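Speaker notes: Small storage and the desk surface
Tuesday session, second slot, after Ivar Blomqvist on lighting

Start on time. The slot is short and the questions always run over.

Opening. The subject is the working desk in a small room: one laptop, one cup of writing tools, one low shelf. We surveyed 146 desks at the Gillenwood offices in November. Areeba Talpur did the measuring and her sheets are in the handout. State the method briefly and move on.

Definition to give before any numbers. "Reach zone" means the area a seated person covers without leaning. "Parking zone" is everything else on the surface. Most of the complaints we logged concern items in the wrong one of the two.

Main result: at 90 of the desks the pen cup stood inside the reach zone, and at most of those it was used less than once an hour. Pause here. Someone will object that a cup takes up very little surface. Answer: the footprint is small, but a full cup leans. Long pencils and rulers overhang the rim, and the clearance has to be measured at the tips.

Next four slides, no talking over the first one. Cup, laptop lid, the whole area with the two-tier shelf, laptop open.

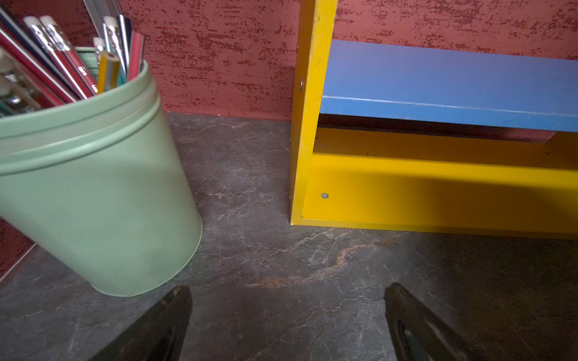
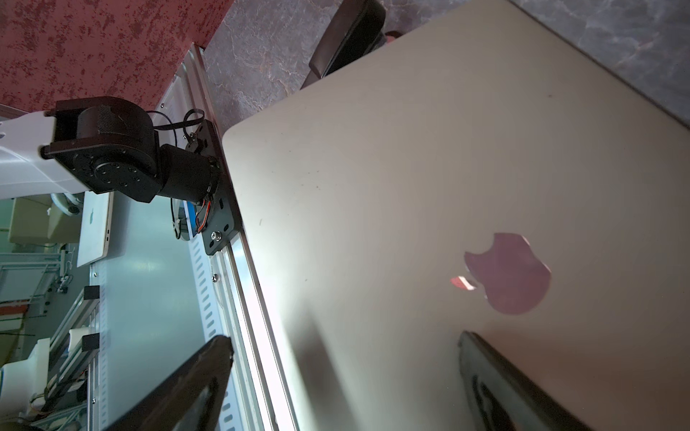
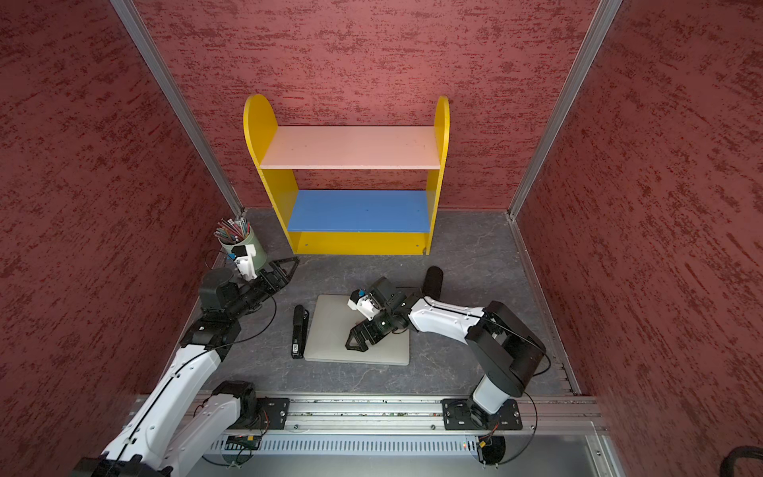
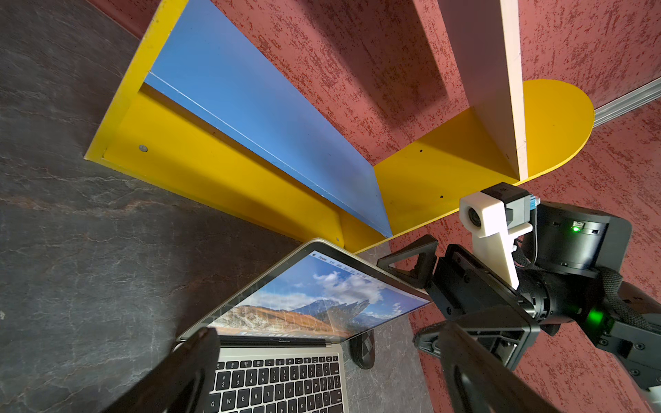 Recommendation one. Cup to a back corner, against the wall. Sort it once a term. Anything longer than the cup is deep by a factor of two goes in a drawer or lies flat.

Recommendation two. The lower shelf should clear a closed laptop with room for a hand above it. Give the Todholm measurement method: closed machine, flat hand on top, mark the wall. Do not quote a height, as it depends on the machine.

Recommendation three. Leave one shelf unassigned. Daryna Hrynyshyn will disagree from the floor, and her argument (unassigned shelves fill with paper) is a fair one. Our follow-up is too short to settle it.

Fixings. Check screws on light shelf units after the first month and again at six. Tighten by hand. A power driver strips the holes in softer boards. Nazareno Fiore has the torque notes if anyone asks.

Cost line, only if asked: the Isaksson pilot had a ceiling of 1,000 per room, fittings included, and stayed under it.

Limits of the survey. Single site, seated work only, no shared desks. 12 sheets were discarded for missing depth readings, leaving 134 in the final table. The count of 90 is from the final table.

Hand over to Chiamaka Onyeka for cable routing. Leave the reach zone diagram on screen while she sets up.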